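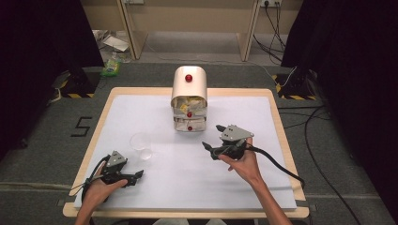

Okay, a thread on tiny desktop drawer cabinets, because I have now read one too many posts claiming they'll fix your life. Mine is the white kind with the rounded top and the little red knobs. Two drawers. I have thoughts.

First, the pitch. The Flirkness newsletter (yes, I still subscribe, no, I don't know why) ran a whole piece in April on "micro storage." The claim was that a small set of drawers gets everything off your desk. Everything! Off the desk and into what, exactly? A drawer the size of a sandwich.

What the drawers hold, in my case, is crumpled paper and packing material. That's the contents. I own a storage unit for the stuff storage units come packed in.

Before anyone jumps in – I know you're supposed to take the paper out. I've read the same advice you have. The advice also says to keep some "for later," and later is a very long time.

Lộc Vương replied to my last thread saying mini drawers are great for cables. Which cables? I'd like to see the cable that goes in there and lets the drawer shut. Earbuds, maybe. One pair.

He also said stamps. Fine. Stamps I'll give him.

Now the cup. Everybody who writes about tidy desks has the clear cup. Clear plastic, no lid, no label, standing next to the drawers. The theory is that if you can see what's in it you won't lose it.

I don't buy it. Put a clear cup on a white surface and the thing you lose is the cup.

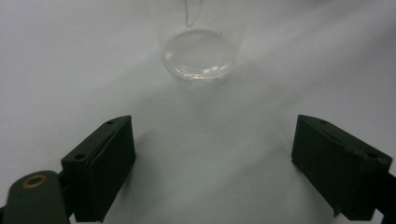
And it's such an odd rule, too. Clear for the cup, solid fronts for the drawers. If seeing your stuff is so important, why are the drawers solid? If hiding your stuff is so important, why is the cup clear? Pick one. I asked this in the Hallel comments and got 15 replies, most of them telling me to buy a second cup.

Lâm Lò had the only answer I half respect, which was that the cup is for things you use today and the drawers are for things you use this month. Okay. That's a system. I tried it for 2 weeks.

Results: pens in the cup, good. Paper clips in the cup, bad, they sink under everything and you end up tipping the whole cup out to get one. Top drawer got receipts. Bottom drawer I forgot I had until Wednesday.

White on white is its own problem. White cabinet, white board under it, clear cup. Looks very calm in a catalog. In real life every speck of dust shows up, and you spend your evening chasing dots with a damp cloth.
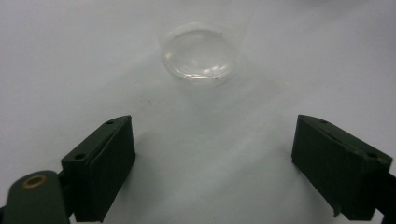
Clear cup, white tabletop, two dark specks.

Someone will say get a mat. I had a mat. The mat had its own dust. Gray hides it better if you must, but then you're just living with dust you can't see, and I'm not sure I'd call that cleaner.

On price, since I got asked twice. Nông sells a cabinet in this general style and so does Flostia, and as far as I can tell the big difference is the color of the knobs. I wouldn't pay extra for knobs. I will admit the red ones are easy to find with your thumb when you're looking at something else, so that's one point for knobs.

The part I'm most doubtful about is the before-and-after posts. One of them has 4000 likes. The after picture has a cabinet, a cup, and a clear desk, and I keep wondering where the mail went. The tape? The scissors? Show me the floor next to the desk. Show me the chair.

I have nearly 500 bookmarks of these posts, by the way. I'm not above it. I look at them at 11 at night like everyone else.

So would I tell you to buy one? If you have small things that are already sorted and you want them in a smaller place, sure. Stamps, spare keys, batteries if you only keep a few. If your trouble is too much stuff, two little drawers will be full by dinner and then you'll have too much stuff plus a cabinet.

As for the cup, use a mug. You can see a mug. It has some weight to it, and a handle, and you've already got six.

Lộc says he's sending me a photo of his cable drawer "fully closed." I'll post it if it shows up. He'd better not be leaning on it.

Oh, and measure the inside of the drawer before you order, not the outside. The walls are thicker than you think. Learned that with a deck of cards.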